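# 参观了一场机械臂开放日，演示很顺，回来越想越不踏实，这种演示能信几成？

**分类：** 自动化与设备选型　**标签：** 开放日、抓取演示、小批量分拣

**北岸拧螺丝的** 提问

我们厂做五金配件分装，规模不大，老板最近迷上了机械臂。上个月Vudeck在Marncombe办开放日，他让我去看，回来写个意见，写完就要拍板要不要付定金。

先说我看到的。上午签到，发胸牌，然后是半个多小时的公司介绍，满屏都是“柔性”“泛化”“零代码”。介绍完了分组进演示间，一组一组轮。我们这组看的主要是桌面抓取：一台单臂，前端是两指夹爪，腕上装了个小相机，桌上平放一块白板，板上放积木，机械臂把积木拿起来，放到指定位置，再往上摞。讲解员说这套东西没有写死坐标，是“看着做”的，换个位置也能抓。

演示确实顺。我在的那会儿没见它掉过东西。旁边的人都在举手机拍，老板后来看了我发回去的视频，回了三个大拇指。

可是我站在那里总觉得哪里不对。几点疑问列一下：

1. 积木是方的，颜色又鲜艳，我们厂里的件是镀锌的，反光，还带油，形状五花八门。积木能抓，能推出什么？
2. 白板上有用马克笔画的圈和几道短线。我问讲解员是干什么用的，他说“给观众看的参考”。我不太信。要是机器真的随便放哪儿都行，画圈做什么？
3. 我问能不能把积木换到我指定的位置，他说可以，然后挪了大概一个手掌的距离。我说再远一点，他说后面还有一组，时间不够了。
4. 报价单上有一项叫Wiriya的软件授权，按年收。我问不续费机器还能不能动，得到的回答是“一般客户都会续”。

老板觉得我在挑刺。我自己也不敢肯定，毕竟我是做机修的，视觉这一块不懂。想请教去过类似开放日的、或者厂里真上了这类设备的朋友：

这种演示到底能看出什么？下次去（他们说可以预约第二次参观）我应该提什么要求，才算没白跑？

另外，如果你们觉得是我多心，也请直说，我好回去跟老板交差。

补充：有人私信问节拍。我没带秒表，光看感觉比我们的女工慢得多，但讲解员说“现场为了安全调低了速度”。这句话我也没法验证。

---

**阿罐**

多心了吧。

人家开放日就是让大家看个热闹，你拿验收的标准去要求，当然处处不顺眼。车展上的车也不让你开上高速。我们公司前年买了一套，现在用得挺好，每天在那儿搬盒子，也没出过什么事。机器这种东西你买回来慢慢调，总能调好的，关键是老板有没有决心。

至于油污反光，加个吸盘不就完了。

> **北岸拧螺丝的** 回复：镀锌弹簧钩怎么用吸盘？
>
> **阿罐** 回复：那就换夹爪，办法总比困难多。
>
> **一勺半盐** 回复：请问你们那套搬的是什么盒子？尺寸统一吗？
>
> **阿罐** 回复：统一的，纸箱。
>
> **一勺半盐** 回复：那跟楼主的情况没有可比性啊……

---

**一勺半盐**

我在一家做日化的厂管设备，去过的开放日不算少，真正掏钱的有一次，掏得很后悔，所以我的话你打着折听，我对这行有偏见。

先回答你最后那句：没多心。你列的几条里，第三条最要紧。

演示里最容易做漂亮的，是把一切都摆在机器熟悉的范围里。讲解员不一定在骗你，他可能自己都不知道边界在哪里，公司培训他的时候就告诉他“在这个区域里演示”，他照做而已。所以问他“能不能”没有用，他只会说能。要看的是他愿不愿意让你动手。

我后来养成一个习惯，去看演示之前先跟对方写邮件，把要求写死：

- 我要自己带工件，带一袋，混着的，包括有毛刺的、压变形的、没洗干净的。
- 工件由我来摆，摆的时候操作员不碰键盘。
- 灯由我来开关。这条很多人想不到。你们演示间里是不是窗帘拉着、顶灯很匀？车间里下午太阳斜进来，跟那个环境完全是两码事。
- 中途我要故意碰一下工件，看它是停下来、重新找，还是照着空气夹下去。
- 失败了不许立刻复位，让我看清楚它是怎么失败的，操作员又是怎么把它救回来的。

最后一条我觉得比成功率还值钱。机器总会失败，失败以后要是得叫厂家的工程师远程连进来，那你夜班怎么办？我们当初买的那台Latia的上料单元就是这样，平时很乖，一卡住就报一个谁也看不懂的码，翻手册，手册上写“请联系技术支持”。技术支持的上班时间倒是写得很清楚。

下面说钱。

你说的那个授权，按年收、不续会怎样，这种问题口头问等于没问。让他们把不续费之后的状态写进合同附件：能不能继续运行、能不能改程序、能不能导出自己示教的数据。我们当时没写，第二年续费的时候价格变了，销售换了人，新销售说之前的承诺他不清楚。后来我们每个月都有人提起要把那台机器卖掉，到今天还在墙角，上面堆着胶带。

再说节拍。“为了安全调低了速度”，我听过太多次。你就请他调回去。围栏里面，人退开，有什么不安全的？如果他说调不回去，那演示速度就是实际速度，按这个算账。如果他调回去了，你看看抓取还稳不稳。慢的时候稳，快的时候飘，很常见，夹着东西一甩就偏了。

秒表还是要带。手机上就有。从夹爪离开上一个件开始掐，到离开下一个件为止，掐一整轮，连中间它“想”的时间也算进去。有的演示会把停顿的那一下说成“规划中”，说得好像不占时间一样。

还有几个小地方，去了可以留意：

**地上和桌上的胶带、记号。** 记号本身说明不了什么，调试的人也要画线，给自己对位置。要问清楚的是这些线给谁用：给机器用、给人复位用，还是单纯给参观的人看。三种答案差别很大。讲解员说“给观众看的”，那你就请他擦掉，或者在旁边另外画一个给机器看，看有没有影响。擦掉马克笔费不了他多少时间。

**谁站在电脑旁边。** 讲解员在前面讲，后面有没有另一个人一直盯着屏幕？手放在哪里？我看过一场“自主分拣”，中间休息的时候我往后面走了几步，屏风后面坐着个小伙子，手里拿着遥操作的手柄，看见我挺不好意思。这件事我没有证据说当时那场就是他在操作，但从此以后我每次都要绕到后面看看。

**工件是不是新的。** 演示用的积木要是边角都磨圆了，说明抓过很多回，这反而是好事。崭新的一套，说不定就是为了开放日才拆的封。

再说你第一条，积木能推出什么。我觉得能推出来的很少：能看出手臂会动，相机和手臂之间的标定大体是对的，夹爪开合没毛病。其余的都得拿你自己的件来试。有人会跟你讲，积木都行了，别的只是多采一点数据。我的经验是“多采一点”后面跟着的是报价。

最后，别付定金。他们催定金的理由多半是排产紧张，我到现在没见过哪家真的紧张到连两周都等不了。

> **北岸拧螺丝的** 回复：太有用了，灯那一条我完全没想到。我们分装台正对着西窗，下午晃得人眼睛都睁不开。
>
> **一勺半盐** 回复：那就约下午去。他们要是只肯安排上午，也是个答案。
>
> **阿罐** 回复：照你这么搞，供应商都不敢接待你们了。
>
> **一勺半盐** 回复：不敢接待我也省路费。
>
> **雨天修水表** 回复：绕到后面看屏风那条笑死，我下次也这么干。
>
> **北岸拧螺丝的** 回复：请问合同附件有没有现成的模板？
>
> **一勺半盐** 回复：我们的不能外发。你就按我写的那几件事一条一条列，找个懂合同的看一眼，别让对方给你起草。

---

**Pouran Kordestani**

中文是跟我太太学的，有写得不通的地方请见谅。

我也去了Marncombe那场，可能和楼主不是同一组，我是下午进的演示间。我以前在实验室做过几年抓取，现在做别的，去看纯粹是因为好奇，没有采购任务，所以站得比较久，也比较讨人嫌。

对这类开放日我总体上不抱什么信任，不过想补充几点，因为上面有些怀疑我觉得怀疑错了方向。

先说白板上的圈。那天我在桌子旁边看的就是摞积木这一段： 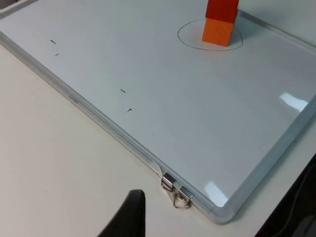 *橙色积木在下，红色的摞在上面，底下是马克笔画的一圈；左边还有几道短线。下午，Marncombe演示间。*

椭圆画得很随意，比积木的底面大，左右留的空也不一样宽。如果机器靠这条线来定位，不会有人画成这个样子。在我原来的实验室，这种圈一般是给人用的：每做完一轮，人把积木放回圈里，大家就知道起始位置大致在哪个范围。我没有问到Vudeck的人是不是这样用，所以只能说是我的猜测。左边那几道短线我也看不出用途，可能是上一个任务留下来的，也可能是量位置用的。楼主说讲解员告诉他是“给观众看的参考”，我觉得这个回答比圈本身更可疑，因为它说明讲解员没有和做测试的人聊过。

不过请注意，圈给人用，对厂家来说也不见得是好消息。如果每一轮都从同一个小范围开始，那么你看到的就是同一道题做了很多遍。我问了墙上海报里的成功率是怎么来的。海报写的是418次尝试，我问其中有多少次起点在圈外面，回答的人去问了同事，回来说圈外面的是111次，而且单独的成功率“还在整理”。能拿出次数，我给他们加一分。成功率还在整理却先把海报印出来，我再把这一分减掉。

第二，反光。很多人以为积木演示避开了反光，这里倒没有完全避开，白板的表面是亮的，上面能看见明显的光斑。可是亮的是板，要抓的木块上没有光斑，颜色又饱和，和白底分得很开。楼主的镀锌件恰好反过来：要抓的东西自己在反光，而且光斑会跟着相机的角度移动。相机装在腕上，手臂一动，光斑就动。这一点请在第二次参观的时候专门试，带两三个最亮的件，放在他们那块板上，再放在你们自己的托盘里，两种都看。

第三，请看摞得齐不齐。我看的时候红色那块比下面的稍微往右探出去一点。摞积木这种任务，偏一点不会倒，大家就鼓掌了。分装要是往格子里放，偏这么一点能不能进得去，要看格子多大。建议楼主带一个自己厂里的分装盒去，别的都不用说，请它往里面放。

第四，夹爪。指头是黑色的，指尖圆圆的，往前收窄。抓方块很合适，两边都是平面。弹簧钩我很担心，圆钩子会在指间打转，可能夹起来是一个方向，放下去是另一个方向。你应该问一句换指头要不要重新示教。我问了，两个工作人员给了两个答案。一个说不用，一个说“最好要”。

第五，关于屏风后面的人。我同意一勺半盐，应该绕过去看。不过有人坐在电脑前面不等于他在遥控，也可能只是看日志，手随时准备按停。比较可靠的办法是请他双手离开桌面，让机器连做3次，你来摆位置。我那天提了，他们同意做2次，第一次放得好，第二次夹空了，夹爪合上以后还是照样走到放置点，张开，什么也没有放下，然后退回去，屏幕上显示任务完成。我对这件事印象很深。它不知道自己手里没有东西。讲解员马上说是“演示版没有打开检测”，后面那组正好进来，我就没能继续问。

所以楼主第二次去，请一定问夹空检测：有没有，默认开不开，在不在报价里，是不是又算在Wiriya那份授权下面。分装少一个件，客户是会投诉的。

最后说一句公道话。他们肯让人站在桌子旁边看，肯报尝试次数，失败了也没有把人赶走，我去过更糟的。但是凭这样一场演示付定金，我不会付。

> **北岸拧螺丝的** 回复：夹空还报完成这个……我们组没看到。我看的那会儿全是成功的，回头想想也没看多久。
>
> **Pouran Kordestani** 回复：你看到的应该也是真的。看得短，就容易全是成功的。
>
> **一勺半盐** 回复：圈那段我服气，我之前对记号的怀疑确实偏重了。夹空这条我要加到我的邮件里去。
>
> **雨天修水表** 回复：圈外的成功率后来有人问到吗？
>
> **Pouran Kordestani** 回复：我写过一封邮件，收到的是产品手册。
>
> **阿罐** 回复：夹空检测一个压力传感器的事，至于吗。
>
> **一勺半盐** 回复：那请他们把这个传感器写进报价，看看多少钱。

---

**北岸拧螺丝的** 更新

把各位的意见整理成一页纸给老板看了。他一开始不高兴，看到“屏幕上显示任务完成”那里停了一下，问我咱们现在漏件是怎么发现的。我说靠称重，最后一道台秤。他说那机器那边也得过秤，我说对，那就还得有个人在秤旁边处理不合格的，那省下来的人在哪里。他没接话，把报价单又翻了一遍。

第二次参观已经约了，约的下午。邮件里写明自带工件、自带分装盒、由我们摆放，要求他们把检测打开，并且按正常速度跑。对方回得很快，说自带工件“需要提前寄样评估”。我问评估什么，还没有答复。样品我没寄，打算当天直接拎过去。

授权那项，销售改了口，说不续费可以“基本运行”。我请他把“基本”两个字解释一下，写成书面的。目前也在等。

定金没付。帖子先不关，看完回来接着写。

> **一勺半盐** 回复：寄样评估就是想先拿你的件练几天。不寄是对的，要寄也换一批别的寄。
>
> **Pouran Kordestani** 回复：如果他们练几天就能抓，也是有用的信息，请问清楚练了几天、谁练的、以后你们自己能不能练。
>
> **北岸拧螺丝的** 回复：记下了，两种都备一份，寄一批，当天带另一批。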